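Thread on our class project, for the people who asked what we've been doing since the lab closed. Posted Apr 2, 2020. I'll keep it short.

1/ The class is the intro robotics course at Jendoler. The project is a robot arm that tidies a shelf. Each team picks one room, one shelf and a set of small things to put away. Ours is called Turau.

2/ The arm learns from demonstrations. A person picks up an object with a hand-held gripper and puts it where it belongs, and the gripper records the whole move. Then we train on the recordings. The arm doesn't need to be there for that part, so the work could go on from home.

3/ Our team has 3 people. Two of us record and one cleans the data. We trade jobs every week so everyone gets graded on everything.

4/ We have 1,305 usable demonstrations so far. The count was higher before cleaning. We throw out any clip where the object is dropped, where a hand covers both lenses, or where the clip starts after the fingers have already closed.

5/ The object list has 12 items on it. Soft things are the hardest. A sock never looks the same twice, and the model likes to grab it by one thread. Plastic cups were fine from the first week.

6/ Question from yesterday: why not record everything at one clean desk? We did that at first. The model learned our desk. When we moved the same cup to a different room it reached for the wrong spot every time. Now we record in bedrooms, kitchens, wherever a team member has space.

7/ Practical stuff for other teams. Write the device number in your log before each session. Wipe the lenses. Do one slow practice move and play it back before you record a full batch. We lost an afternoon to a smudge.
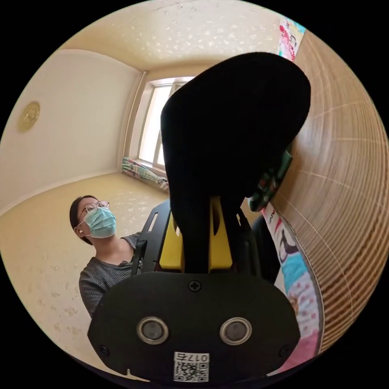
8/ Arms get tired faster than you'd think. We stop after 6 batches and switch people. Late batches have more shake in them, and you can see it in the plots.

9/ The code we use for sorting clips is called Jumine. It's a small script that lines up the two video streams and flags gaps. It still breaks on long clips. A fix is on my list for this week.

10/ The final demo was going to be in the Tefera building. The new plan is a recorded demo, with the live one moved to August if the building is open. The report deadline has not changed.

11/ Next up is training on the full set and writing the methods section. I'll post the results here, including the sock numbers.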